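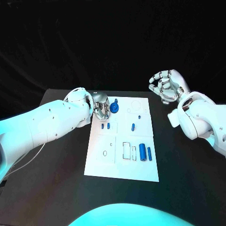 Statden Lettings is a table of residential rental listings for the towns of Statden and Whitlock, compiled by Drorketti from agents' published particulars. Each row is one listing, and a property let twice in the period has two rows. Outlines and parts are kept separate, much as the printed outlines on the white sheet are one thing and the small blue parts another: the file outlines.csv holds the building footprint, and rooms.csv holds the rooms listed within it. The two join on listing_id.

Version
Released 29 July 2023. The next release is planned for October.

Contents
listings.csv: 3936 rows
outlines.csv: one row per building
rooms.csv: one row per room
withdrawn.csv: 448 listings removed by the agent before a let was agreed

Main fields in listings.csv
listing_id: text, unique
town: Statden or Whitlock
rent_pcm: whole pounds per calendar month
bedrooms: integer, 0 for a studio
furnished: yes, no, part or blank
deposit: whole pounds, blank if not stated
available_from: year and month only

Processing
Weekly rents were multiplied by 52 and divided by 12, then rounded to the nearest pound. Duplicate adverts were merged with the Imava matcher where address, rent and bedroom count agreed within 14 days. Full addresses were then cut to street level.

Known problems
Asking rents only; agreed rents are not recorded. Bills are sometimes included in rent_pcm without a flag. Room sizes in Whitlock are missing for nearly 5 per cent of rows. Shared houses may be listed either whole or by the room, so check let_type before taking averages.

Corrections
Open an issue quoting the listing_id and the field concerned.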